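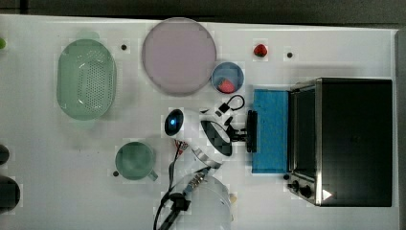 Home About Recipes Garden Notes Contact

February, filed under Garden Notes

My grandmother grew strawberries in an old bathtub behind her garage, and for most of my life I assumed that was simply how strawberries were grown. You found a tub, you filled it with dirt, and in June you sent the children out with bowls. It wasn't until I had a yard of my own (a narrow one, mostly shade, with a fence that leans toward the neighbors like it's trying to hear something) that I learned how many opinions there are on the subject. I have been thinking about all of them this week, the way you do in February when the catalogs pile up next to the bread box. A red strawberry in a little blue bowl, with a green colander close by, is about as much summer as I need to get me reaching for a pencil and the graph paper. I suppose some people plan vacations this time of year. I plan beds.

Last year was my first serious try. I ordered 18 bare-root plants, a variety called Flisano, mostly on the strength of a paragraph in the catalog that used the word "perfumed" twice. They came in a plastic bag with some damp packing around the roots and looked, I have to say, like something you'd pull out of a drain. I soaked them for an hour in a bucket the way my grandmother used to and tucked them in along the south side of the house, which gets the best light we have.

Of those, 14 came up. I was delighted! I had braced myself for far worse, and I went out every morning in my robe with my coffee to see how they were getting along. The instructions said to pinch off the first flowers so the plants would put their strength into the roots, and I want you to know that I did it, mostly, though I let a few go on the two end plants because I am only human and I wanted to taste one before the Fourth of July.

What I got for my weakness was a small handful of berries, over two weeks or so, most of which I ate standing up. They were tiny and a bit lopsided and so good that I went quiet. If you have only ever had the big ones from the store in winter, which I also buy and am not going to be snooty about, it's hard to explain. The smell gets to you first. Then it's gone and you're standing there in your slippers looking at the leaves to see if you missed any.

Then came the slugs. I don't want to dwell on the slugs. I tried a saucer of beer, I tried crushed eggshells, and I tried going out with a flashlight at ten at night, and of the three I'd say the flashlight did the most good and the least for my reputation on the street. A straw mulch helped in the end, I think, or else the weather turned dry on its own and the straw took the credit.

So this year I am making some changes. The first is that I'm splitting the bed and putting in a second kind, called Brito, that is supposed to bear a little at a time all summer long. The Flisanos will give me their one big rush in June (the catalog promises this in year two, and I am holding them to it), and the Britos can fill in after. I've also cleared the far corner by the spigot, where nothing has ever done well except mint, and I plan to try a tall planter there in honor of the bathtub. I did look for an actual bathtub. You would be amazed what people want for a rusty bathtub now.

The other change is that I'm starting compost properly. I've been tossing peels and coffee grounds into a heap behind the shed for years and calling it compost, but it never gets hot and it never really turns into anything, it just sits there being a heap. I'm going to layer it this time, with leaves, and turn it when I'm supposed to – or when I remember, which may come out to the same thing if I put it on the calendar.

As for what to do with the berries if there are ever more than I can eat on the spot, I go back and forth. My grandmother made jam and only jam, and hers was runny, and we all loved it over pancakes and didn't know it was supposed to be any other way. I'd like to try a batch like that, cooked short with plenty of lemon. I'd also like to just slice them with a spoonful of sugar and leave them in the refrigerator until supper. You get that syrup at the bottom, and a plain biscuit is all the cake it needs.

The order goes in the mail tomorrow, as soon as I find a stamp. If any of you have grown strawberries in a tall planter, please tell me how you keep the bottom ones watered.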